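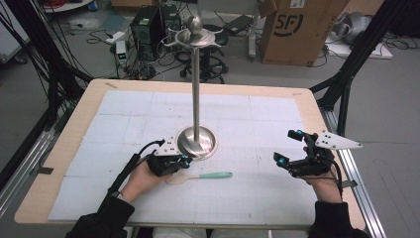 Have you ever tried to teach somebody how to tie a shoelace using only words? It's hard! You end up saying "no, the other loop" over and over until you give up and say "just watch my hands." Well, I work on teaching robots, and I have the very same problem. Words are no good for it. So I put on a pair of black gloves that look a bit like a beetle's legs, with jointed fingers and little blue tips, and I do the job myself while a computer keeps track of how my hands move. One of my jobs is all about a spoon with a mint-green handle and a tall shiny metal stand. It sounds like the easiest job in the world, doesn't it? For you, maybe. For a robot it's a real head-scratcher.

My name is Emmanuel Biwott, and I'm part of a little project called Skullow. (We wanted a name that sounded like a sea monster. I think we got pretty close.)

Why is a spoon so hard?

Go and get a spoon from the kitchen and put it flat on the table. I'll wait.

Now pick it up, slowly, and pay attention to your fingers. Did you pinch the handle? Did you slide the spoon a tiny bit before you lifted it? Did your thumb go underneath? You probably did three or four clever things without thinking about any of them. Your brain has been practising since you were a baby throwing porridge on the floor.

A robot hasn't had any of that practice. If I type "pick up the spoon" it has no idea what I mean. How hard should it squeeze? Which end should it grab? What if the spoon rolls over? I could try to write a rule for every single thing that might happen, and I'd still be writing when I was a grandpa.

Learning by copying

There's another way, and the grown-up name for it is imitation learning. Imitation just means copying. You already do it all the time – it's how you learned to talk, and it's how you learned to pull that silly face your cousin pulls.

It goes like this. I wear the gloves and do the job. The gloves measure how much each of my fingers bends, and the cables carry those measurements away to be saved. A camera looks at the table from up near head height, so the robot will later know what things looked like at the same moment. One go at the job is called a demonstration. Then I put everything back and do it again. And again!

We do 25 demonstrations before we stop for a snack. My favourite colour of apple is green, if you were wondering.

The white mat on the table has grid lines on it, a bit like the squares in your maths book. They're handy when I want to move the spoon to a new spot for the next go. Moving it matters a lot, and I'll tell you why.

The day we did it wrong

When we started, in November, I was very neat. I put the spoon in the same place every time, pointing the same way. I was so proud of my tidy demonstrations.

Then we let our robot, Zultik, have a try. It was brilliant! It reached out and picked up the spoon, first go. We all cheered. Then I nudged the spoon over by the width of my hand, and Zultik reached out and very carefully picked up nothing at all. It had learned where the spoon used to be. It hadn't learned to look for the spoon.

So on Monday we started over. This time I was messy on purpose. Spoon on the left, spoon on the right, spoon pointing at my tummy. I even fumbled now and then and fixed it, so Zultik could see how to fix a fumble too.

What we found out

We made two groups of demonstrations, the neat ones and the messy ones, and gave Zultik 6 tries with each, always with the spoon in a new place. After learning from the neat ones it got the spoon 2 times. After learning from the messy ones it got it all 6 times!

Six tries isn't very many, and a good scientist would want lots more before shouting about it. We're doing more now. But I did a small dance anyway.

Try it yourself

You need a friend, a spoon, a cup and a scarf to use as a blindfold.

Put the spoon and cup on a table. Let your friend practise putting the spoon in the cup with their eyes open, five times, with nothing moved. Then put the blindfold on and let them try again. I bet they do quite well. Now move the cup a little (don't tell them) and see what happens.

Your friend has just been a neat-demonstrations robot. Swap over so you get a turn being the robot too, and please use a plastic cup.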